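Search products, brands, articles
Basket (2)

Ovis Desk Mat, Taupe

Sold by Ekadis, Ploretville

The Ovis is a large rectangular mat for work tables and shared desks. It covers most of a standard tabletop and leaves a strip of the surface free along the edge for a lamp foot or a cable. The color is a muted brown-gray that goes with white furniture and doesn't show pencil dust much.

It lies flat out of the tube after one night. If a corner still lifts, roll it the other way for a few minutes and put a book on it.

Details

Width: 53 inches
Color: taupe
Care: damp cloth, mild soap
Do not use with solvents or hot tools
Article no. 83

What goes on it

Most people buy the mat together with a pen tray, and we sell it that way too. The Benedetti tray is blue plastic with rounded corners and a raised rim – pens and highlighters stand upright in it, so you can see the colors without digging through a drawer. Marker ink wipes off the mat if you get to it the same day. Left over a weekend it may leave a faint shadow, more so with the dark colors.

Put the tray to one side and keep the middle of the mat clear for paper.
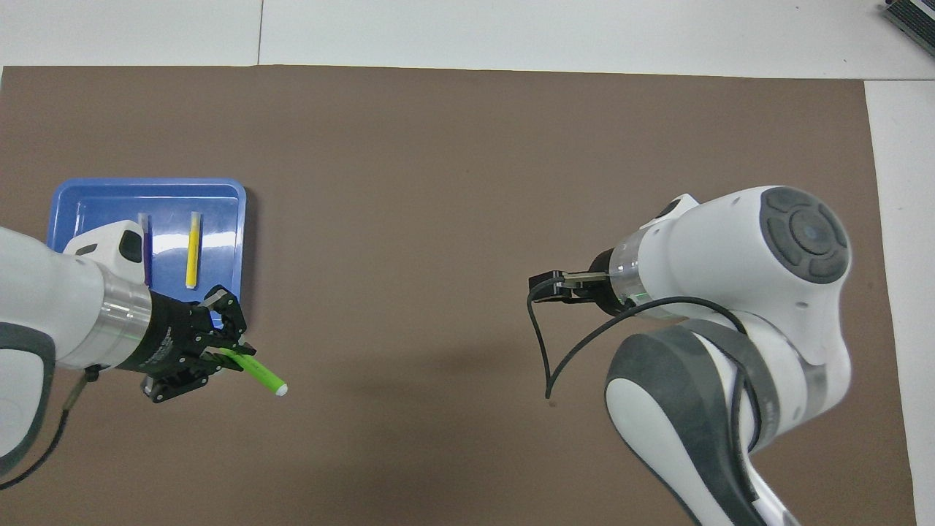 Customer comments (2)

"Bought for the table where we sort out the office supplies. It stays put. I would like a darker gray as well." – Ruxandra Sandu

"Good size, took longer than one night to flatten. Fine now."

Delivery

Mats ship rolled, trays ship in a separate box. Orders placed before noon leave Ploretville the same day. The darker gray is expected in May.

53 shares

Sign up for the Ekadis newsletter
We use cookies to remember your basket. Accept / Settings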